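Prondano Supper Club
Minutes of the August planning meeting
Meeting opened 7:10 p.m.

Present: Wilma Jardine (chair), Yae Murakami (minutes), both kitchen leads, table crew, Pokex rental rep for item 3 only.
Apologies: the Huamán family, who sent a note (see item 4).

1. Last minutes
Approved with one correction. The July minutes said the soup course "went well." Wilma asked that this be changed to "was served." Changed.

2. Menu
Kitchen leads presented a menu of 11 dishes. Wilma asked who was going to wash up after 11 dishes. No answer was recorded. After some back and forth the cold starters were merged and the second rice dish was dropped. Kitchen still wants both desserts. The chair said she would believe in two desserts when she saw two desserts, given what happened to the custard in the spring. Left open until the next meeting.

3. Rental quote
The Pokex rep went through the quote for 40 place settings. It covers plates, flatware and cups, with linens extra. Yae asked what "light wear" means in the contract. The rep said normal use. Yae asked whether a scratched plate is normal use, and the rep said it would depend on the scratch. The minutes secretary finds this unsatisfactory and is writing it down so we have it later.

Wilma pointed out that the deposit has gone up and the delivery window has gotten wider. The rep said the window is an estimate. Wilma said a dinner is not an estimate. The rep offered to check with dispatch and left at 7:45.

Agreed: we don't sign until the wear clause is explained in writing. Yae to follow up.

4. Note from the Huamáns
They would like long tables again and would like not to be seated by the swinging door. Long tables were already the plan. As for the door, somebody has to sit there, and the table crew will look at turning that end of the room. Doubts were expressed about whether the room can be turned without blocking the coat rack.

5. Napkins
This took longer than it should have. Wukis can supply plain white or yellow-and-white gingham at the same price. The case for gingham is that it's cheerful and hides mustard. The case against, put by the chair, is that a checked cloth under a plate looks like a picnic, and people are paying for a supper. One of the kitchen leads said people are paying very little for a supper. Noted.

There was also the matter of whether the napkin goes beside the plate or gets laid out folded as a mat underneath everything. Table crew prefer the mat, as it saves on placemats. Yae asked what the guests are then supposed to wipe their hands on. Table crew said they would be given paper ones. So the saving is placemats, and the new cost is paper napkins. Yae asked for both figures before anyone calls it a saving.

Vote on gingham: carried, with Wilma against. Vote on using it as a mat: carried on trial, to be looked at again after one dinner.

6. Place setting
Table crew's layout was taken as the working version. Fork to the left of the plate, knife and spoon to the right, cup at the upper right corner of the cloth.

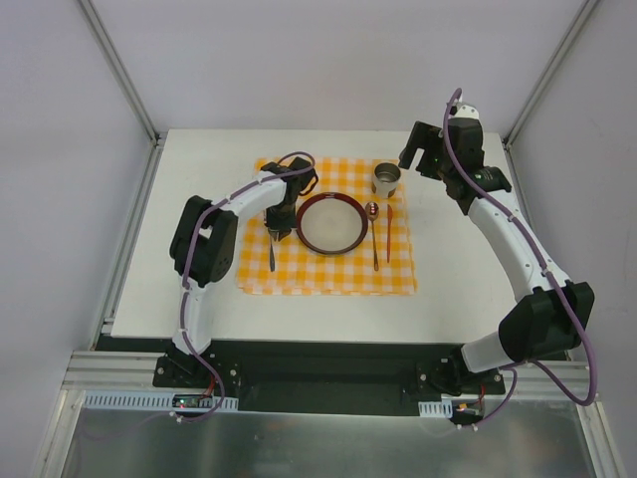 Does the spoon go outside the knife or between the knife and the plate?
Outside, if we follow the usual etiquette books, with the knife next to the plate and its edge turned in. The chair said she had never met a guest who noticed. Table crew were asked to settle on one order and set every place that way, since the mix at the last dinner looked like two different crews had done it.

On color, the plate with the dark red rim and the red-handled knife go together well enough. Yae is not persuaded that either goes with yellow. Kitchen pointed out that the rim will be the only part of the plate anyone can see once the food is on it. This was thought to be optimistic about portions.

Metal cups: concern that they sweat with ice water and leave rings on the cloth. Wilma will fill 2 at home, stand them on a gingham napkin through a meal, and report back. Glass stays as the fallback.

7. Other business
The request for candles was turned down again. The request for a microphone was turned down for the first time.

Actions
Yae: wear clause from Pokex in writing, placemat and paper napkin costs.
Wilma: cup test.
Table crew: door end of the room, one spoon and knife order.
Kitchen leads: a final word on dessert.

Meeting closed 8:50 p.m. Next meeting at the usual time, in the same room, if the heating has been looked at.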